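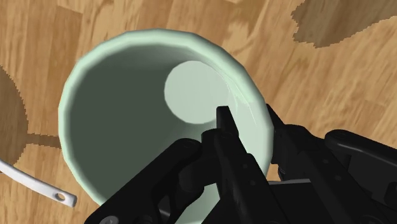 Ticket 501: Mug grasp fails in sim, wrist view
Project: Rurkelano (student manipulation team)
Opened by: Gyu-bin Min
Assigned to: Bindu Sundaram
Status: Open

Problem
In the mug task the gripper gets to the rim and closes, then the mug slides out during the lift. Same result on both lab machines. The pick worked before we merged the new gripper model in December.

Steps to reproduce
Load the mug scene, run the default pick script, watch the wrist camera.

Log
Wednesday, 10:40. Gyu-bin: Raised finger friction. No change.

11:15. Bindu: Please check the collision mesh on the mug. The rim is low-poly and the fingers may be catching on the flat sections.

1:30. Gyu-bin: Swapped in a finer mesh. Ran 6 picks, all 6 dropped. Put the old mesh back.

2:05. Benedek Csizmadia: The shadows have stair-stepped edges too. Is that related?

2:10. Bindu: No, that's the shadow map resolution. It's set to 2000 to keep the frame rate up. Leave it.

3:45. Gyu-bin: Found that the merge reset the grip force limit to the default value. Old config had its own number but I can't find the file.

4:20. Bindu: Ákos has a copy on the Kisham drive. Restore it, rerun the same picks and post the contact log. Don't close this until Miklós has run it on his machine.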